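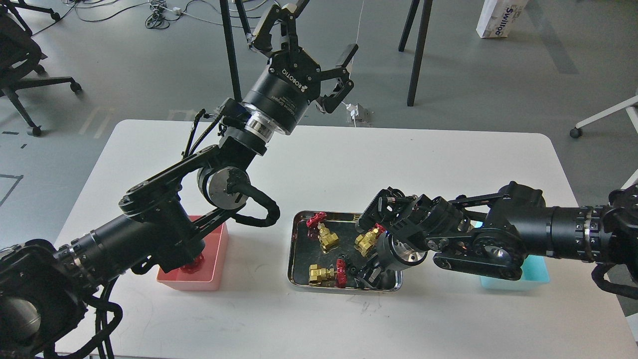

Zotcombe Works, Illthorpe
Quarterly Fire Door and Escape Route Inspection
Date of inspection: Mar 11, 2020
Inspector: E. Habte

1. Final exit doors, ground floor
Result: Satisfactory
Comment: All leaves open fully with one hand. Push bars greased in September and still moving freely.

2. Door 124, stair lobby
Result: Action required
Comment: Closer does not bring the door home from the half-open position. Gap at the head measures 4 mm. Adjust the closer and re-hang on the top hinge if the gap remains.

3. Intumescent strips and smoke seals
Result: Action required
Comment: Seals painted over on the Gebreyes corridor side. Painted lengths are to be replaced, as scraping damages the brush.

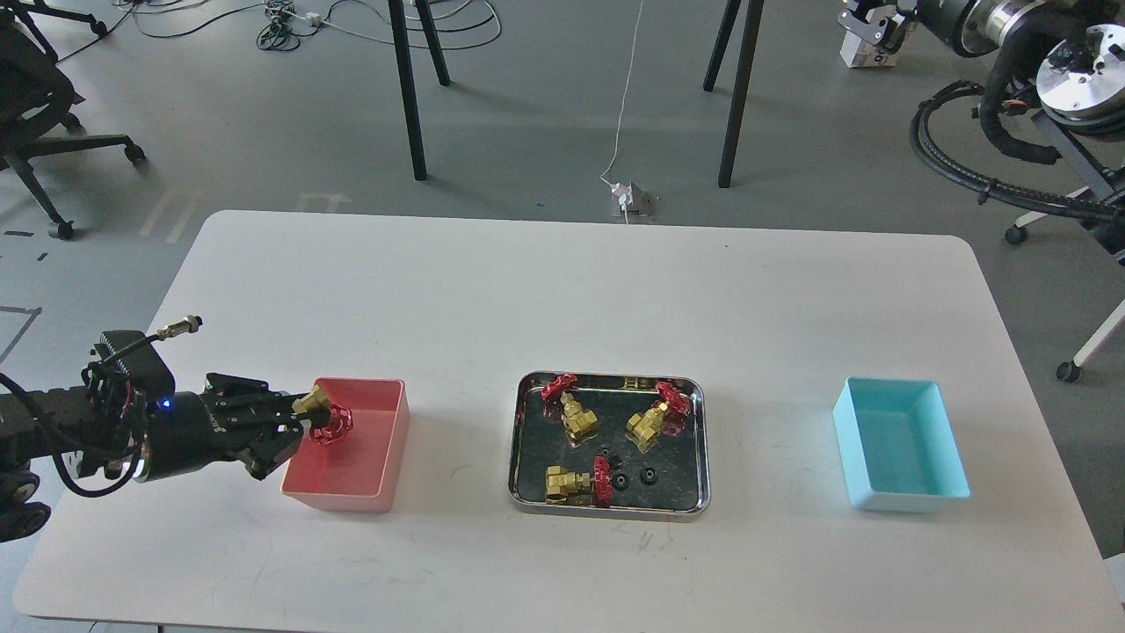
Ebise Habte adds that the same seals were noted at the previous inspection, and asks that the order to Skulico be placed this month without waiting for the decorating contract to be settled.

4. Hold-open devices
Result: Satisfactory
Comment: Released on alarm test. Wedges are not permitted on any door, including during deliveries.

5. Escape route signs
Result: Satisfactory with remark
Comment: The sign at the foot of the rear stair is hard to read from the corridor. Move to the facing wall.

6. Emergency lighting
Result: Not completed
Comment: Full discharge test to be booked out of hours. Short function test carried out; some 10 fittings slow to come on.

7. External route to assembly point
Result: Satisfactory
Comment: Moss on the lower steps. Clean before the next drill.

Items 2 and 3 to be closed within four weeks and signed off by the building manager.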